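Client wants the booking form on every page of the new site – push back or just do it?
Web Design & Small Agency Talk > Client Work
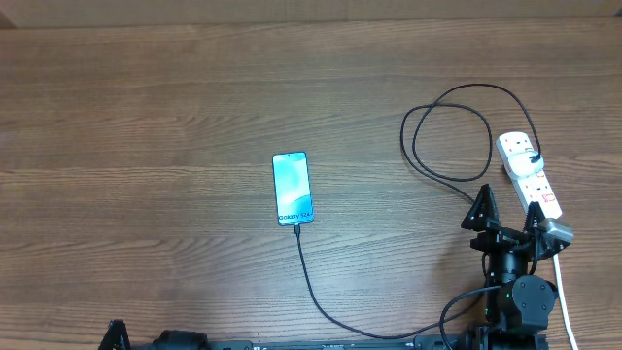
multholm_dave
Started 18/02/2023

I run a two-person shop and we're most of the way through a rebuild for a tree surgery and fencing company. Old site was a mess of pages added by whoever was in the office that year. New one has a home page, services, past jobs, a short page on the crew, and a contact page with the quote form.

Signed off the layout in August. Now the owner's son has joined the business and he wants the full quote form on every page, above the text, plus a bar at the bottom of the screen on phones that says "Get a quote" and can't be closed. The form has 15 fields. He won't drop any because the office uses all of them to price the job.

My view is that it will hurt the site. People looking at past jobs want to see past jobs. But it's their site and they pay on time. Do you push back on this kind of thing or build it and move on?

kerbstone
Build it and move on. You gave your opinion, they heard it, done. Put it in an email so you have it in writing.

hollis_web
15 fields on a phone is the real problem, wherever it goes. What are they asking for?

multholm_dave
Name, phone, email, address, zip, type of job, number of trees, approximate height, access for a truck yes/no, access width, power lines nearby yes/no, who owns the tree, preferred date, how did you hear about us, and a message box. Photo upload was on the list as well but I talked them out of it.

hollis_web
Why did you talk them out of the photo upload? For tree work that's the one thing I'd keep. A picture of the tree replaces height, access and power lines in one go, and people have their phone in their hand anyway.

multholm_dave
Because the old site had it and the inbox filled up with huge attachments. Also half of them were sideways.

hollis_web
So resize on upload and store a link. That's an hour of work. I'd go back to them with: name, phone, zip, photo, message. Office calls back and asks the rest.

kerbstone
The office doesn't want to call back and ask the rest, that's why they have the fields.

hollis_web
They will be calling back anyway. I have never seen anyone price a tree removal from a form.

pdurica
I did a site for a paving contractor called Prellon with almost the same argument. We ended up splitting it in two steps. Step one was name, phone and zip, and it saved as soon as you pressed next. Step two had all the details. If somebody quit on step two the office still had a number to call. The owner was happy because all his fields were there.

Check the privacy side before you do it though. We had to say clearly on step one that the details were being saved, and it needs to be worded so people notice it.

Přemysl Ďurica
Web and print, small trades mostly

greta_n
Two steps is what I'd do as well. On the placement question, I don't see what's wrong with a form on every page. Every roofer and plumber site I've worked on has one in the sidebar and they get used.

multholm_dave
Sidebar I could live with. He wants it above the text. On a phone that means you open "Past jobs" and scroll through 15 fields before you get to a single job.

greta_n
OK, that's different. I read it as desktop.

Did you show him on a phone? Not a mockup in a browser window. Put it on a staging link and have him open it on his own phone and try to find the stump grinding page.

juraj_o
Agree with greta about showing him. I disagree with kerbstone on just building it. If the site goes live and gets fewer quotes than the old one, the client isn't going to remember the email. He'll remember you built it. I lost a client that way. A garden center, nothing to do with trees, they wanted a popup for the newsletter on every page load. I said it was a bad idea, built it, and three months later they moved to another agency and the reason they gave was the popup.

kerbstone
You might have lost them over saying no as well.

juraj_o
Might have. But I'd have spent fewer evenings on the popup.

fenwick77
What's the contract say? If the layout was signed off in August then this is a change request and gets priced as one. In my experience putting a number on it settles most of these. We use Manum for sign-offs and every approved page has a date on it, so there's no arguing about what was agreed.

multholm_dave
Contract says two rounds of changes per page template and they've used one. So technically he's inside it.

The sign-off was by email from the father. The son wasn't there yet.

fenwick77
Then the first question is who's the client. I'd get the two of them on one call. I'm not saying go over his head, just that you need one person making the decisions, and you want to know who before you move anything.

hollis_web
Second that. Also ask the office. Whoever picks up the phone knows which fields matter, and it's usually about 3 of them.

rosalind_b
I'm on the other side of this. I do the admin for a landscaping firm and sat through our own rebuild last year. Our old form was long and most of the messages we got had "n/a" or a full stop in half of the boxes. Number of trees was nearly always wrong because people don't count the ones along the fence. We cut it down to six fields. We get more messages now, and also more junk ones, people wanting a price for mowing once. So it isn't free. Somebody has to sort through them and that's me.

If the son is new he may be trying to cut down on the time wasters. A long form does do that.

multholm_dave
That's useful, thanks. He did say something on our call about people who want 100 feet of hedge done for nothing. I took it as a side comment but that may be what this is about.

rosalind_b
Then put a minimum charge on the site. Ours says what the smallest job we take on costs and it got rid of a lot of them. My boss hated the idea for a year.

kerbstone
Most trades won't put a price on the site. Good luck with that one.

greta_n
Some will if it's a "jobs start from" line.

On the bar at the bottom, I'd give him that. A call button and a quote button fixed at the bottom on mobile is fine, so long as it's slim and doesn't cover the cookie notice. We had that on a build and you couldn't accept or reject cookies on smaller screens. Took us a week to hear about it.

pdurica
Yes, test the bar with the keyboard open too. On some phones it sits right on top of the field you're typing in. Hide it on the page that has the form.

juraj_o
And leave enough padding in the footer or nobody will be able to tap the last line of links.

multholm_dave
Good points, I hadn't thought of the keyboard.

Here's what I'm going to suggest to them. Bar at the bottom on mobile with call and quote, hidden on the contact page. Short form, step one only, at the end of each service page, under the text. Full two-step form on the contact page with all of his fields in step two, and photo upload back in. Nothing on past jobs except a link. And I'll ask about a "jobs start from" line.

fenwick77
Sounds fair. Still get it signed off by one named person.

kerbstone
It's a lot more work than what he asked for. He asked for one block pasted into the template. Are you charging for the two-step form?

multholm_dave
Not planning to. The form plugin we use, Won, does steps already so it's mostly settings. The photo resize I'd have to do myself.

kerbstone
Your call. I'd charge for the resize.

hollis_web
I'd charge for it too, to be fair.

multholm_dave
Update. Had the call with both of them. The father didn't know about any of it and didn't have strong feelings. The son opened the staging link on his phone while we were talking and agreed the form shouldn't be at the top. He wants it at the end of past jobs as well as services, which I said yes to. He didn't want the price line. All the fields stay, in step two. Photo upload is back in and I quoted them for the resize, they're thinking about it.

rosalind_b
Ask him about the price line again after the summer.

pdurica
Glad it went OK. If you get stuck on saving step one separately, message me, I still have my notes from the paving site.

juraj_o
Was it the son or the father who signed?

multholm_dave
Son. In writing, with the father copied in.

newleaf_sites
Sorry to jump in, does anyone know if the Won plugin can send step one to a different email address than step two? I have a client who wants sales to get the first one and the office to get the second.

Juraj Ondrejka said in another thread that it can, but I can't find the setting.

juraj_o
It's under notifications, not under the form itself. You have to add a second notification and then set the condition to step one complete.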